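Does sorting by taped squares really keep a floor tidy?

Posted in Cleaning & Storage

karurell_26
My brother-in-law swears by marking the floor in blue tape and giving every item its own square. Sounds like extra work to me. Has anyone kept it up past the first Monday?

Ruben Lambrechts
I did, for 10 weeks. Big squares work, small ones don't. I doubt it saves any time — you still have to bend down. 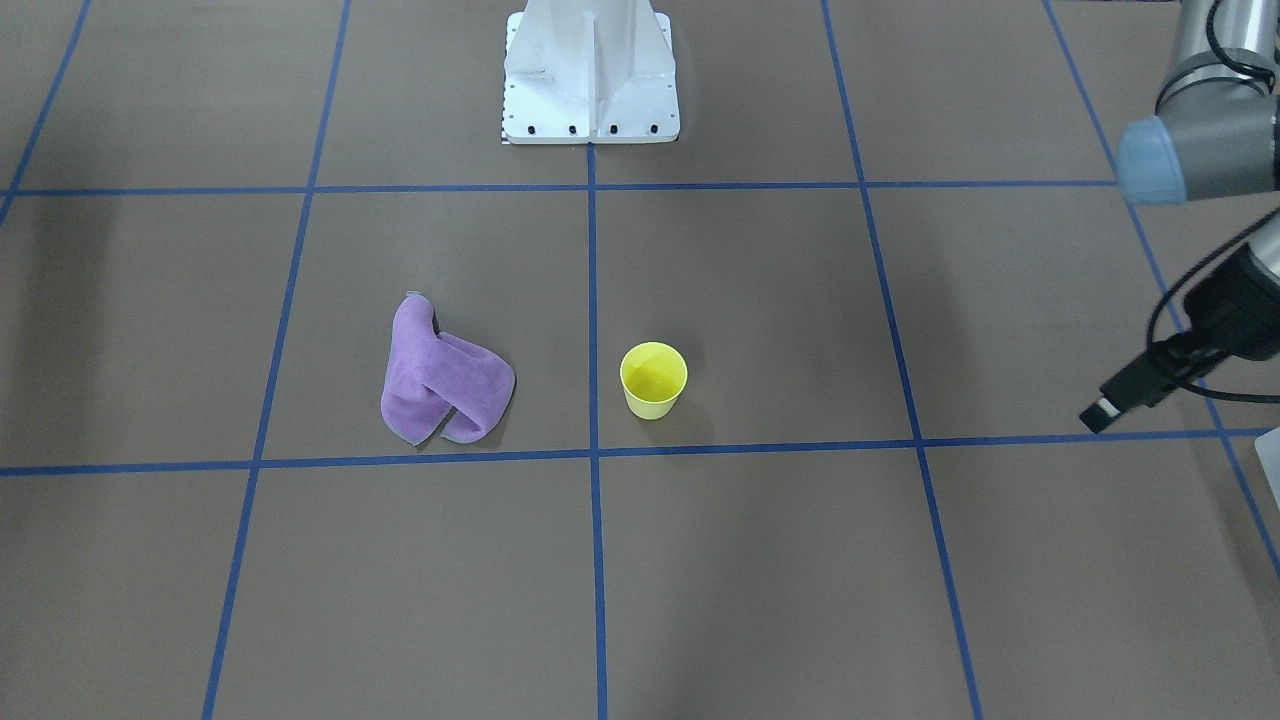
Fold your towels, too. A microfiber cloth left in a heap is still a mess, whatever square it's in.

tandeo
just buy a shelf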